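Wrinkle resistance
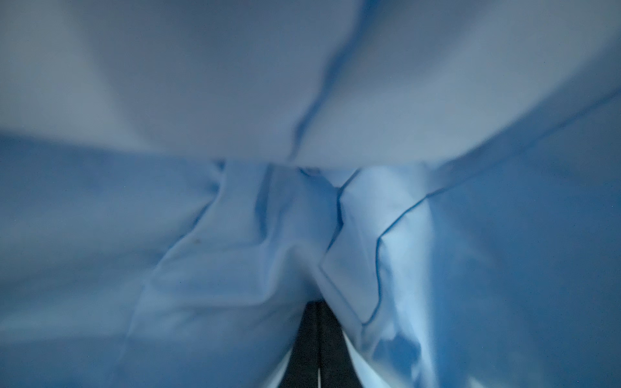 Folds and creases in a light blue fabric.

Wrinkle resistance is the degree to which a cloth returns to a flat state after it has been folded, crushed or worn. The term is used loosely. In shops it usually appears as "non-iron," "easy care" or "wrinkle free," labels that overlap in meaning and promise more than most cloth delivers.

Causes

A crease forms when fibers are bent and held there long enough for the bonds inside them to shift. In cotton and linen these bonds are easily broken by moisture and set again as the cloth dries, so a damp shirt left in a heap dries with the shape of the heap. Wool recovers better, thanks to the natural crimp of the fiber. Polyester absorbs little water and creases less in ordinary wear, though folds pressed into it by heat can be very hard to remove.

Weave and yarn also matter. Loose constructions give the yarns room to move back, while tight plain weaves tend to hold a fold. Claims that a high thread count prevents wrinkling have little behind them.

Chemical finishes

Most treated cotton is finished with a resin that links neighboring cellulose chains. Early resins released formaldehyde, in some cases enough to irritate the skin, and smelled of it in storage. Later types release much less. Formaldehyde-free finishes exist but generally cost more, and some yellow white cloth.

All of these treatments weaken cotton to some extent. Collars and cuffs wear through sooner, a drawback seldom printed on the package. The finish also fades with washing, and a garment that passes inspection when new may perform like plain cotton well before it is discarded.

Testing

Two methods are common. In the first, a small strip is folded under a weight, released, and the angle to which it opens is measured. In the second, a laundered sample is compared by eye with a set of molded replicas. Trained observers do not always agree on the second, and neither method says much about a shirt worn under a seat belt.

Commercial claims

The Huscombe mill sold a finish called Bivesent as lasting "the life of the garment." Its own leaflet gave results for only 10 washes, and the phrase was later dropped. The Torvik label, which bought the treated cloth for work shirts, advised buyers to remove them from the dryer while warm and hang them at once – advice that would improve the look of almost any shirt.

A wearer trial at Tillergate is sometimes cited in support of treated cotton. It involved 17 people, had no untreated shirts for comparison, and asked participants to judge their own clothes. Little can be concluded from it.

Home methods

Steam, a damp cloth and a warm iron all work by the same route, loosening the bonds so the fibers can be reset flat. Spray-on wrinkle releasers are largely water with a small amount of silicone or softener, and how far they outperform plain water is disputed. Rolling clothes for travel is widely recommended. The evidence for it is mostly anecdotal – tightly rolled cotton creases too, often in finer lines.

See also: Durable press, Ironing, Textile finishing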